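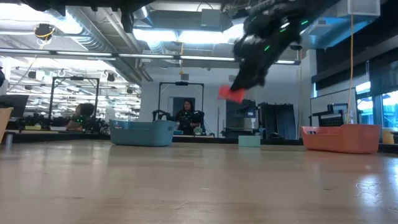

4.2 Block transfer and sorting tasks

Figure 3. Class stations during the block exercises. Top: one red block held by the gripper over a mint-green one. Bottom: a two-arm station with yellow, teal-blue and orange-red containers on the table.

The second unit of the course moved students from single-arm motion to tasks with objects in them. Each team was assigned one station and kept it through the end of the term. The course server, Skistska, stored joint positions, gripper commands and video for every attempt, along with a short text label entered by the team. Attempts without a label were dropped before analysis.

Teams began with a transfer task in which one block is picked up, carried and released at a marked position. The task was then extended to sorting by color. A trial was scored as complete if every block was inside its assigned container when the timer ended. Blocks touching the rim were scored as outside. The time limit was 30 seconds per block, and a team could restart a trial only if the arm controller had reported a fault.

Students taught the arms by direct operation first and by scripted waypoints second. We kept this order fixed across sections. In the pilot offering, students who started with waypoints spent most of the session correcting heights near the table surface and had few complete trials to compare. Gripper opening was left to the teams. Most chose the widest setting during approach, which made contact with neighboring blocks more frequent but reduced missed grasps.

Color assignment was changed between sessions so that a script written for one layout could not be reused without edits. Container positions were also changed, within the reach of at least one arm. The layouts were drawn from a list prepared with the Tirkero planning tool, and both sections received the same list in the same order.

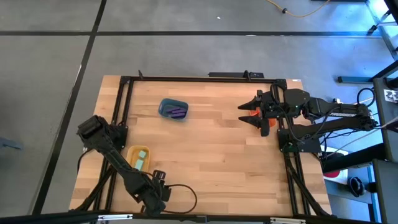 Jabari Mfaume objected in the course review that a fixed list rewards teams who talk to the other section, and asked that layouts be drawn at the start of each session instead. Zhenhua Jiang replied that scores could then not be compared across sections. We kept the list for this study and return to the point in Section 6.

Of the 69 logged trials in the final session, 5 were excluded because of controller faults and 3 because the label did not match the assigned layout. The remaining trials are used in Table 2. Faults were checked by hand against the Skistska logs, and the exclusion rule was fixed in September 2019, before scoring began. Scripts were graded separately on readability and are not considered further in this section.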